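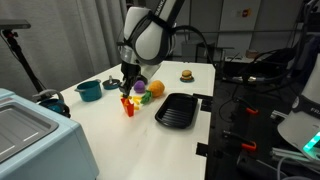

Skemora makes play food and play kitchens, and in January it opened its building in Makbridge to buyers and anyone else who had put their name down. I went for the afternoon session, starting at 2 p.m. There were 20 of us, split into two groups. Ours began upstairs with the sample tables, where the kitchen line is set out for handling. The red fries carton stands up by itself, and the yellow fries come out as single pieces, so a few end up on the table next to it. The teal pot has a separate lid with a small silver knob. I would have liked a larger knob for younger children.

After that we saw the paint room through a window and then the packing floor. Sets go out in boxes of 80. The guide, Arvo Honkanen, has worked there since the Clolleo days, before the name changed, and he answered most questions without notes. The current catalog lists 509 items, more than 100 of them food. He said burgers and fries sell all year and vegetables sell best before the holidays.

The tour took an hour and a half. Coffee was in the canteen, which closes at 4. The shop by the exit sells seconds at a lower price, cards only. Parking is on the Alarcón side of the building and the sign is easy to miss coming from the highway.

Comments

Petra: Do they sell spare lids? We lost ours.

Reply from author: Yes, at the shop counter. I didn't see them in the catalog.

dmk: Went in the morning group and the paint room was closed. Worth asking first.

Home | Visits | Shops | Archive

Contact | Copyright, all rights reserved | Back to top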